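The Crown

The crown came out on a piece of Pladberg nougat, which Abena Yakubu had been eating over the sink so that it wouldn't count.

She felt it go. There was a small, private click, like a purse closing, and then something in her mouth that had not been on the ingredients list. She spat it into her palm, rinsed it, and looked at it. It was a very good-looking tooth. It had been in there eleven years and had kept itself up better than she had.

She put it in an egg cup and called the dentist.

The dentist was Dr. Hendricks, or it had been. The woman on the phone explained that Dr. Hendricks had retired in August and that the practice now belonged to something called Sivgate Smiles, which had nine locations and a song. Abena knew about the song because she had been listening to it for the whole of the time she was on hold. It rhymed "floss" with "loss."

"And who is your coverage with?" said the woman.

"Kanton," said Abena.

There was a pause of the kind she associated with vets.

"Kanton Basic or Kanton Bright?"

"What's the difference?"

"With Bright, we'd be having a different conversation."

Abena had Basic. She had picked it herself, on her lunch hour, four years earlier, from a page with two columns. One column had a sun on it and the other had a slightly smaller sun. She had reasoned that she was a grown woman who had her own teeth and didn't need the big sun. She had been proud of that at the time. She had spent the savings on a lamp.

"We can fit you in at 11," the woman said. "Bring the crown. Some people don't bring the crown."

"What do they do with it?"

"Oh," said the woman, "you'd be surprised," and put her back on the song.

The waiting room had been redone. Dr. Hendricks had kept a fish tank with one fish in it, a wide gray fish that looked like a county judge, and people who were nervous could stare at it until they were called. The fish was gone. Where the tank had been there was a screen showing a stock couple laughing at a salad. Abena sat under it with the egg cup in her lap, covered with plastic wrap, and tried to look like a person who had meant to bring an egg cup.

A man across from her was holding his jaw in both hands as if somebody had asked him to mind it.

"Root canal?" he said, as well as he could.

"Crown. It fell out."

"Kanton?"

She nodded. He closed his eyes in sympathy, or it may have been the jaw.

The new dentist was called Dr. Pell and looked to be nineteen. He had forearms. He tipped her back until her shoes were higher than her head and said the crown was in terrific shape, really terrific, he'd love to meet the person who made it, but the tooth underneath had let itself go.

"Let itself go where?" said Abena, around a mirror.

"There's decay at the margin. I can't glue a good hat on a bad head." He seemed pleased with this and looked over at the hygienist, who had heard it before. "You need a buildup and a new crown. The front desk will go over the numbers with you."

In Abena's experience, when one person did the work and a different person went over the numbers, it was so the first person could get to the elevator.

The number was $1524. It was printed on a sheet with a border of little toothbrushes. Under it was a second number, what Kanton was expected to pay, and that number was a dash.

"Is that a minus sign?" she asked.

"It's a pending," said the woman from the phone, who in person was called Dot and had reading glasses on top of her head and another pair on her nose. "They decide after. Sometimes they pay half. I had one last month where they paid it all, and then they wrote and asked for it back."

"What did you do?"

"I didn't do anything, honey. It wasn't my tooth."

Abena took the sheet home and put it on the refrigerator under a magnet. She chewed on the left. She ate soup, then a different soup. At night she lay on the good side of her face and thought about the lamp.

She called Kanton the next day, and the day after that. The first person told her crowns were covered at fifty percent after the waiting period. The second person told her the waiting period was twelve months, and she had been a member for four years, so that was fine, and then typed for a long time and said that it wasn't fine. There was a replacement clause. Kanton would help with a crown on any one tooth, provided the tooth hadn't already had a crown that was put there before she joined.

"But a tooth that's had a crown is the kind of tooth that needs a crown," Abena said.

"I understand your frustration," said the second person.

"I'm not frustrated. I'm asking who it's for."

"I can mail you the booklet."

The booklet came. It was thick, and there was a sun on it. She read it at the kitchen table with a pencil, which she had never done with anything from an insurance company, or for that matter with a novel. It was better than she expected. It had a villain (Exclusions) and a long dull middle about cleanings. On a page near the back, in a paragraph about something else, she found a sentence saying that where decay was found beneath an existing restoration, the member's dentist could submit a narrative.

She read it three times. She called Dot.

"It says you can submit a narrative."

"A what, hon?"

"A narrative. A story. Dr. Pell has to write down what happened to the tooth."

She heard Dot take off one of the pairs of glasses.

"He's not much of a writer," Dot said.

So Abena wrote it. She wrote it that evening, with the egg cup in front of her for company, and she did four drafts. The first was too angry and the second had the lamp in it. The third opened on the nougat, which she could see was a mistake, a reader would lose all sympathy right there. In the fourth she stuck to the facts. The tooth had served without complaint. The patient had attended her cleanings. The decay had come in at the margin, unseen, over a period of years, in a tooth that everyone had believed to be safe. She read it aloud and found she was a bit choked up.

Dr. Pell changed "betrayed" to "compromised" and signed it.
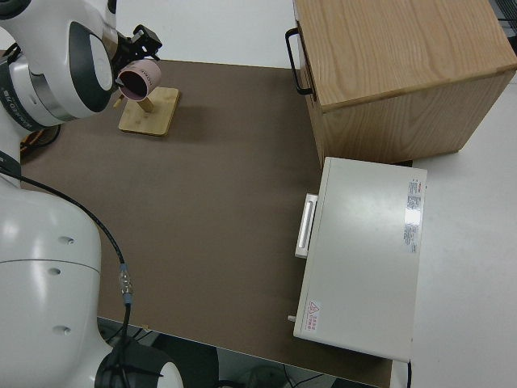

Can the old crown go back in while the claim is being decided?
Dr. Pell said it could, with temporary cement, as long as she stayed away from anything sticky and didn't get attached to it.

She had it put back the same week. It was like having a lodger return. She knew he'd be leaving again, and they were both polite about it. She ran her tongue over it during meetings.

Kanton's answer came in a long envelope. She had been told by Dot that thin was bad and thick was worse, and this was in between, so she stood in the hall for a while with her coat on. Dated Oct 25, 2020, it thanked her for her patience, which she thought was a bold opening. It said that the narrative had been reviewed by a dental consultant. It said that an exception had been made, and that Kanton would be paying toward the crown the sum of $532.

There was no explanation of the $532. She got out the booklet and tried to arrive at it. She tried half of this and a third of that, less the deductible, plus the deductible. She tried it with the tax. She called Dot, who tried it on the office machine, and then Dr. Pell had a go, between patients, on the back of a glove box.

"Maybe he just liked the writing," said Dot. "Maybe that's what he thought it was worth."

Abena hadn't considered this. She went home and read the fourth draft again in the light of it. It did drag in the middle. There was a sentence about the margin that she would have cut if she'd had another day.

The new crown went in on a wet afternoon, with the Sivgate song coming faintly through the ceiling. It took less time than the hold music had. Dr. Pell asked her to bite down, grind side to side, and bite again, and told her she was all set for another ten years or so. He gave her the old one in a small plastic treasure chest, the kind they kept for children.

"People like to have them," he said.

On the way out she stopped at the desk and paid her part, in five installments, the first of which Dot rounded down when she thought Abena wasn't looking. The man with the jaw was there again, under the salad couple. He looked a good deal worse. He had an envelope from Kanton on his knee, and it was thick.

Abena sat down next to him and set the treasure chest on the magazines.

"Have they told you about the narrative?" she said.

He shook his head, carefully.

She got out her pencil. "Start with when it first hurt," she said. "And leave out whatever you were eating."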